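Right, a few of you asked what I've been up to since May, so a thread about time sync. Yes, time sync. Make a tea, it's a long one.

Short version: I work on the software for our hand-held gripper rigs at Geletti. People do household jobs with a gripper in each hand, and we turn the recordings into training data for an arm policy. My bit sits between the raw files and the training set. I call it the plumbing. Luuk calls it "the bit that's always late".

The main job of the plumbing is working out where both grippers were at every moment. Each gripper has its own camera and there's one more on the wearer's head. The head camera looks for the markers on the grippers, the gripper cameras track their own way round the room, and a solver tries to make all of it agree.

And for weeks it did agree, nearly. Slow movements, lovely. Fast reaches, and the left hand would go wandering off by a couple of centimetres and then come sheepishly back. If you're trying to learn how to pick up something small, a couple of centimetres is the whole job!

First suspect was calibration, because it's always calibration. I redid the lens model for every camera. These are very wide lenses, so straight lines come out as bananas and the corners are where it all goes wrong. I lost ages to this. The new model was a bit better and the wandering hand carried on wandering.

Second suspect was the marker detector. Benedek Szilágyi (who wrote it, and was very gracious about me accusing it) sat down with me and we went through 431 detections by hand. Corners were spot on in nearly all of them. The bad ones were blurry and the detector had already marked them as low confidence. So I owed Benedek a cake.

What finally gave it away was a plot So-yul Woo made for something else entirely. She'd put hand speed on one axis and solver error on the other, and it was a straight line. A ruler of a line. If your error grows in step with speed you haven't got a geometry problem, you've got a clock problem.

So I measured it. Wave a gripper about, take the speed from its own camera, take the speed from the head camera's view of the marker, slide one over the other until they match. The left one was out by 49 milliseconds. The right was fine. Same firmware, same cable, same everything, or so I thought.

The cause is embarrassing so I'll say it quickly – our recorder stamped each picture when it was written to disk and not when it was taken. The left stream was second in the queue. That's it. That's the bug. I wrote that recorder.

Gülizar Saraç asked why the tests hadn't caught it, which was a fair question and I didn't enjoy it. They hadn't caught it because the test recordings only used one gripper. There are two-handed ones in there now.

The fix has two halves. New recordings take the stamp from the camera itself. Old recordings get the sliding trick, one offset per stream per session, worked out automatically. We had 873 old sessions and I really didn't want to bin them.

Also added a check that runs as soon as a session is copied over. It looks at the offset, the share of pictures with a usable marker, and how well the two tracks agree where they overlap. Anything off goes in a list with a plot beside it. Orhun Tekin did the plots and they're so much nicer than mine.

Some of what goes into it, gripper view and then head view:

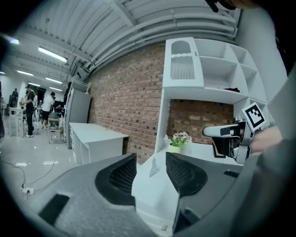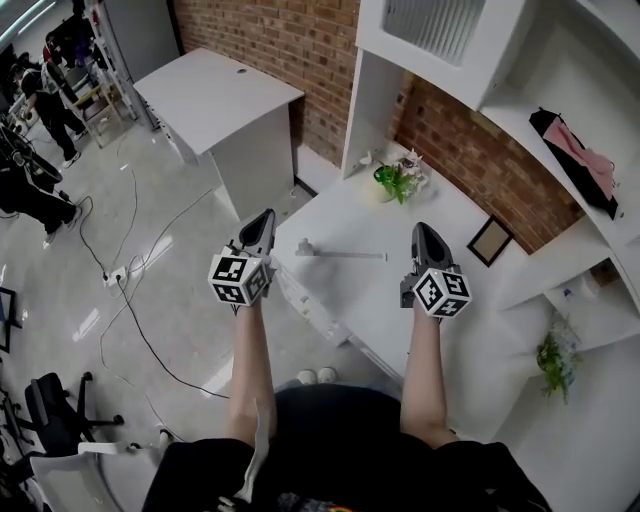 Rerunning the lot took over 300 hours of machine time, spread across whatever was idle. I kept checking it from bed like a new parent. Most sessions came back clean, a handful refused to line up at all, and I've put those in a folder called "later" where I fear they will live for ever.

Still not solved: what to do when both grippers drop out of the head camera's view together. People look away from their hands all the time, it's just how people are. At the moment we lean on the gripper cameras alone and let the uncertainty grow until a marker turns up again. It works for short gaps. For long ones I'd like to smooth backwards as well as forwards, and So-yul has a half-written branch that does it, if I can talk her into finishing it before she's pulled on to the planner.

If you're building anything like this, please check where your timestamps come from. Go and read the line of code. I was so sure about mine.

Couple of people asking if the offset finder will be public. I'd like it to be! It needs its settings pulled out of the middle of the file first, and a readme that isn't just the word "todo". Will post in this thread when it's up.

And yes, Benedek got his cake. Lemon.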